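Home | Program | Speakers | Notes | Contact

Speaker notes, June 20, 2025
Edeltraud Ackermann, Drenlow

Thank you all for staying on after lunch, I know it's warm in here! I want to talk about the bench at our Forberg shop, and mostly about the people who work at it. (Pause, let the back row sit down.)

When the arm came in, Abdelkrim Hamdy had been sorting and packing small parts by hand for 19 years. He was polite about it. He asked me who would be sweeping the bench from now on, and I had no good answer for him.

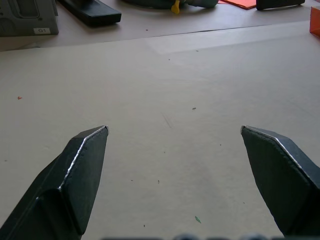 Gripper open over the bench covering, a few specks still on it.

So, those little flecks. A person brushes them off with a sleeve and never thinks about it, and it took us far too long to write that down as somebody's job. Abdelkrim now looks after 2 benches, he decides when the arm stops, and his wrists hurt less, he tells me. He also misses the chatting, and I'd like us to spend some time on that.

(Go to the Rosales story. Keep it short, leave time for questions.)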